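Ticket 336
Subject: Table top feels rough again after oiling, Utby table, meeting room
Opened by: Nuria Kahsay
Assigned to: Anselmo Nieto, Filton workshop
Status: Closed

Nuria Kahsay, 9:12 am
The Utby table in the meeting room was oiled last week and it still doesn't feel right. If I run my hand along the grain it's fine. If I go across the grain it catches, mostly at the end near the window. Paper drags on it. A cotton cloth left a few threads behind when I wiped it this morning. I used water and a drop of dish soap, same as always. The color is OK and I don't see any stains. Can someone take a look before we put the trays and the desk lamp back on?

Anselmo Nieto, 10:40 am
Thanks. A few questions before I come up:
Which oil was used, and how many coats?
Was it sanded first, and if so, what was the last grit?
Is any of it sticky, or only rough?
Please leave the trays off for now. Don't put wax on it.

Nuria Kahsay, 11:05 am
The can says Jendano Clear. Two coats, one in the afternoon and one the next morning. Oh did the sanding. I asked and the last paper on the sander was 120. Not sticky anywhere. I pressed a tissue on it in several places and it came away clean. Only rough.

Anselmo Nieto, 11:20 am
120 is too coarse to stop at for a table people write on. The soap and water wouldn't have helped either, because water lifts the fibers and on pale wood you feel it long before you see it. My guess is both things together. I'll come up after lunch with a side lamp and some paper.

Anselmo Nieto, 2:35 pm
Looked at it. Notes for the ticket:

Checked with the ceiling lights on, then with the lights off and the lamp held low at the window end. The fine lines all run the same way, on the diagonal as you come in from the door, and they are grain. I had wondered if they were sanding scratches, but scratches from the sander would show as small curls and I found those only in one patch by the window, a bit bigger than my hand.

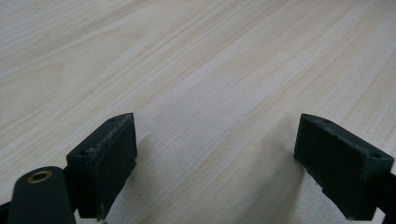
The wavy part is figure in the wood and can't be sanded out, so please don't let anyone try. It reflects the light differently depending on where you stand, and that may be why it was reported as a ripple in the September ticket. I put a straightedge over it and it is flat.

Finish is dry. Rubbed hard with a white rag, no color on the rag. So there is no need to strip anything.

Plan:
1. Vacuum the top, then wipe with a dry cloth.
2. Hand sand the window end with 200, along the grain, light pressure. Take the curl marks out first, then blend toward the middle.
3. Wipe with a barely damp cloth and leave overnight to let the fibers come up.
4. Go over the whole top with 600, along the grain, just enough to knock the fibers down.
5. One thin coat of the same oil. Wipe off everything that hasn't soaked in after 5 minutes.

Nuria Kahsay, 2:50 pm
Fine with me. Do we need to book the room out? There is a meeting in there tomorrow at 3:00 pm.

Anselmo Nieto, 2:58 pm
Yes, please move it. Steps 1 to 3 today, 4 and 5 in the morning, then it has to sit until the day after with nothing on it. People can use the chairs – just no cups, laptops or elbows on the top.

Anselmo Nieto, 4:45 pm
Steps 1 to 3 done. The curl marks came out faster than I thought they would. The window end is slightly lighter than the rest where I sanded. The oil should even that out.

Anselmo Nieto, 9:50 am
Felt it this morning before starting. Fibers were up across the window end, hardly at all at the door end. Went over all of it with 600. Oil is on and wiped off. The rags are lying flat outside by the back door to dry. Please don't ball them up or put them in the trash, oily rags can heat up by themselves.

Nuria Kahsay, 8:30 am
It's had the full day. Much better. I went across the grain at both ends and there is no catch. Paper slides. The window end may be a touch lighter than the door end in daylight but I had to look for it.

Anselmo Nieto, 8:44 am
Good. It will probably get closer over a few months. For cleaning, use a dry cloth most days, and a wrung-out one when there's a spill, then dry it right away. No dish soap for the first few weeks. If one spot starts to feel rough again, reopen this ticket and say which end.

I've added "finish at 200 or finer" to the sanding sheet for the Utby tables and let Oh know. Trays and lamp can go back on after noon, with felt under the lamp.

Ticket closed by Anselmo Nieto.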